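Skurier Surface Protector SP-12
Matte sealer for tabletops and work surfaces

Item no. 137-30
Availability: In stock at Turninville warehouse

The SP-12 is a water-based clear sealer for indoor tables, counters and shelving. It dries to a low-sheen film and can be applied over paint, stain or bare wood. Each can covers 90 square feet in one coat. 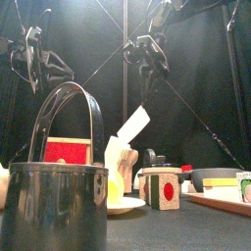 Two coats are recommended for dark colors. Sand lightly between coats with fine paper and wipe off all dust. Sheen is set by the flattening agent, which settles in storage, so stir the can for two minutes before use. On a dark gray top the cured film stays flat and does not mirror its surroundings the way the polished side of a metal pot does. Customers who want that level of gloss should order the Wonby High Gloss series. Do not mix the two products.

Application: brush, foam roller or pad
Recoat time: 12 hours
Full cure: 30 days
Cleanup: soap and water
Storage: keep from freezing

Use felt pads under heavy items until full cure. Not for outdoor use or for cutting surfaces.

Related items
Hsu Foam Roller, 4 inch
Wonby High Gloss, quart
Skurier Stir Sticks, pack of 12

Page updated January 8, 2020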